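Home | Issues | Current Issue | Submit | About | Search

4. Cell configuration and upkeep

4.1 Layout

The Vallov cell handles soft-packed goods that arrive in black bags and must be placed into a white, multi-compartment tray. A single arm works over the tray from one side. The controller, network hardware and spare cabling sit behind the work area, past the far rim of the tray, so that a technician can reach them without entering the arm's envelope. The arm, gripper and tray mount were supplied by Lastemia. The control software is our own, built on the Nseir motion library.

A small camera is fixed at the wrist and looks along the fingers. Its position was chosen in February after an earlier bracket allowed the lens to shift when the gripper closed on a heavy bag. The present bracket is pinned in two places and has no adjustment. The cost of this is that one finger takes up a large share of the view (Figure 3), and the grasp detector must work from what remains on either side of it.

4.2 Finger condition

The fingers are broad, flat and pale, with a matte surface. We selected a light finish so that the boundary between finger and bag would be easy to segment. It also means that marks show readily. Dark smudges build up on the face of the finger over a run, and the segmentation model, which was trained on clean fingers, sometimes labels a large smudge as a piece of bag. Across the 2,915 grasp attempts logged at the Rirkau site, 2,593 were completed with no operator action. We did not separate the remaining attempts by cause, and no claim is made here that finger marking accounts for them.

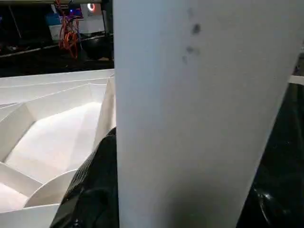

Figure 3. Wrist camera view with the gripper finger beside the tray. Dark marks are present on the upper part of the finger, and black glossy material lies on both sides of it.

The cleaning routine is short. At the start of each shift the operator parks the arm, locks out the drive and wipes both faces of each finger with a lint-free cloth and isopropyl alcohol. The cloth is drawn from the base of the finger toward the tip. Abrasive pads are not used, as they polish the matte finish and produce glare under the cell lights. The operator then captures a reference image with the gripper open and compares it with the stored one. If the difference exceeds 2 per cent of the finger area, the wipe is repeated. A finger that fails a second time is removed and replaced with a spare. Time for the full routine, lockout included, was 15 minutes.

4.3 Tray alignment

The tray has sloping walls and wedge-shaped pockets, and a small rotation of the tray changes which wall a bag meets first. The straight back rim serves as the datum. After any tray change, the arm is jogged to a taught pose above the rim and the rim line is fitted in the wrist image. The fitted line is compared with the stored line and the offset is written to the tray transform. The pocket floors are not used for this step. Under the overhead lights they can approach saturation, and edges found there were not repeatable.

4.4 Exposure

Exposure is a compromise between the white tray and the black bags. With automatic exposure, the value changed each time the finger moved into a brighter part of the cell, and folds in the bags were lost. We therefore fixed the exposure at a value that leaves the tray floor bright and keeps some texture in the bag surface. The area past the tray rim is dark at this setting. It contains equipment only and is masked before detection, so colours and indicator lights in that region have no effect on the result. The mask is redrawn whenever the camera bracket is removed for service.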